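Trirkia Loan Desk: Dealer Set-Up Guide
Section 4. Entering a vehicle loan application

This section covers how to open, fill in and submit a customer's loan application at a dealer workstation. It applies to Trirkia Loan Desk in both single-lot and multi-lot installations. Lender accounts must already be set up as described in Section 3.
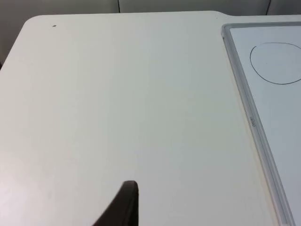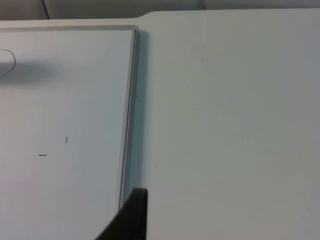 White work surface

4.1 Before you start

Have the following ready before opening a new application:

Customer's driver's license
Two most recent pay stubs, or last year's tax return if self-employed
Proof of address dated within 70 days
Vehicle identification number and current odometer reading
Signed credit check consent (form TK-2)

CAUTION: Do not run a credit check without a signed TK-2. The program records the time of each request, and a request cannot be withdrawn once it has been sent.

4.2 Opening an application

1. Sign in with your own user name. Shared sign-ins are blocked from the Applications menu.
2. Select Applications, then New.
3. Choose the lot. Single-lot dealers will not see this step.
4. Choose Purchase or Refinance. The loan type cannot be changed after the file is saved. If the wrong type was chosen, close the file and open a new one.
5. Press Save. A file number is assigned and shown at the top of the form.

Note: Lots moved over from the older Tokarz program keep their old file numbers. New files at those lots start at 1,302.

4.3 Customer details

1. Enter the name exactly as printed on the license, including any middle initial.
2. Enter the current address. If the customer has lived there less than two years, the Previous Address fields open and must be filled in.
3. Enter gross monthly income. For hourly workers, press Calculate and enter the rate and weekly hours. Overtime goes in its own field.
4. Enter monthly rent or mortgage. Enter 0 if the customer pays neither. A blank field stops the file at submission.
5. Add a co-applicant if there is one. Repeat steps 1 through 4 for that person. Each applicant needs a separate TK-2.

4.4 Vehicle and loan details

1. Enter the vehicle identification number and press Look Up. Year, make and model fill in on their own.
2. Compare the result with the vehicle's title. If they differ, stop and correct the number.
3. Enter the odometer reading without commas.
4. Enter the selling price, taxes and fees on separate lines. Do not add fees to the selling price.
5. Enter the down payment. Cash and trade-in value have separate fields. If money is still owed on the trade-in, enter the payoff amount under Trade Balance.
6. Select the term in months.

Note: The Gretby lender link does not accept a cash down payment under $400. The Trorncombe link has no minimum but adds a $200 document deposit, shown on the summary page as Held Funds.

4.5 Checking and submitting

1. Press Check File. Missing fields are marked in red and conflicts in yellow.
2. Correct all red fields. Yellow fields may be left as they are if a comment is entered.
3. Print the summary page and have the customer read and initial it.
4. Select the lenders to receive the file.
5. Press Submit once. The status changes to Sent.

CAUTION: Pressing Submit a second time while the status reads Sending can create a duplicate file. If the status does not change, close the form and look for the file under Applications, Pending before trying again.

4.6 Status codes

Sent: Received by the lender. No decision yet.
Docs: The lender needs another document. Open the file to see which one.
Cond: Approved with conditions. The conditions appear on the Offers tab.
Appr: Approved. Rate and term are held until the date shown.
Decl: Declined. Print the notice from the Letters tab and give it to the customer.
Exp: The offer ran out before signing. A new application is required.

For printing contracts after an offer is accepted, see Section 5.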